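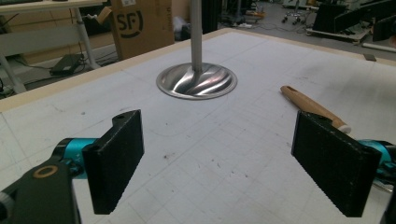 Gripper notebook, Mekard handheld no. 2. Sunday, started after lunch

Keegan's note from Friday's shift reads, in full, "right side feels funny." Thank you, Keegan. Spent the first hour finding out what funny means.

Pads off, both joints checked by hand. Left turns cleanly through its travel. Right has a tight spot near fully open, then lets go all at once. Backed out the clamp screw on the right joint and found it had been done up by someone with strong feelings. Retightened to the mark on Sneha's card, the one taped inside the drawer. If you can't find the card, ask Sneha. Do not estimate. We've seen what estimating looks like.

Tight spot gone after that, or gone enough that I can't find it with my fingers. Will ask Maricruz to try, she has better fingers.

Pads: wiped with the Limdale cleaner, left ten minutes, wiped again with a dry cloth. Considered swapping them. The spares from Cindside are still the old batch with the hole drilled a hair too high, so they go on crooked and everyone blames the joint. Kept the ones we have. They can do another 40 hours and then I'll argue with purchasing.

Zero check next. Fingers closed on the 15 mm block, reading 665. Opened, closed, 665. Did it again because I didn't believe it, 665. The last entry in this book has 671 for the same block, in Mahfuz's handwriting, with a question mark after it. I'd like to think the question mark can now retire.

Then a few slow passes over the grid board, open, coming in toward the pole stand and stopping short of the base.
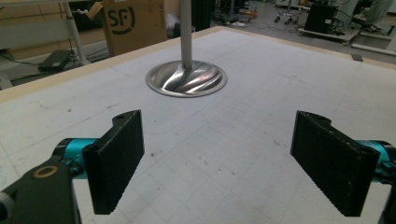

Fingers open, short of the stand base. "+Y" is on the left joint.

On that subject: +Y is the joint's label and says nothing about the board. Azucena and I lost most of a morning in December to this, each of us being completely right about a different Y. Board axes are on the wall sheet. If the wall sheet and the joint disagree, they're both fine, go get a coffee.

Shiny base is a pain for the tracking, as expected. Matte tape would fix it but Montes wants the stand back without tape residue, and has mentioned this twice. Trying a paper collar tomorrow.

Still open:
— collar for the stand base
— Maricruz to feel the right joint
— new pads, right drawing this time
— board needs a wipe, and whoever does sums on it in pencil could meet the notebook

Gripper left fully open on the bench, battery on charge. Please don't improve it overnight.

3 comments · 2 shares
Bench questions to Azucena Ayala, Mekard workshop
Back to top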